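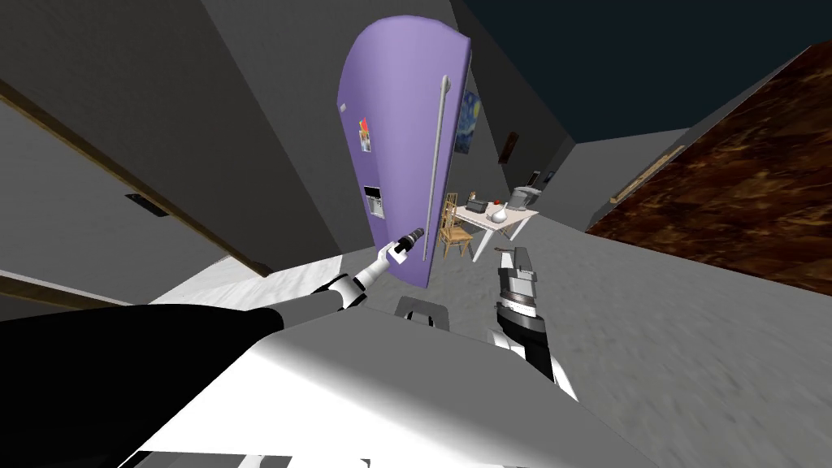 3. Household refrigeration: the vapor-compression cycle

3.1 Components
A domestic unit moves heat from the cabinet to the room with four parts in a closed loop: compressor, condenser, expansion device, evaporator. In most kitchen models the expansion device is a capillary tube. It has no moving parts and cannot adjust to load.

3.2 Energy balance
Let Qc be the heat removed from the cabinet and W the compressor work. Heat rejected to the room is Qh = Qc + W. The coefficient of performance is COP = Qc / W.

Worked case (Dovent lab sheet, unit B): Qc = 509 kJ and W = 30 percent of Qc, so W = 152.7 kJ, Qh = 661.7 kJ and COP = 3.33. Keep one more digit than you report.

3.3 Sources of load
Heat enters through the walls, the door gasket, door openings and warm food. Wall gain follows Q = U A (Ti - To); watch the sign convention, as the Radwan tables take heat into the cabinet as negative. A through-door dispenser leaves less room for insulation at that point - treat it as a separate area with its own U.

3.4 Problems
Problem set 2 covers 3.1 to 3.3. Show units at every step. Problem 4 uses the Hevero compressor curve from the April handout.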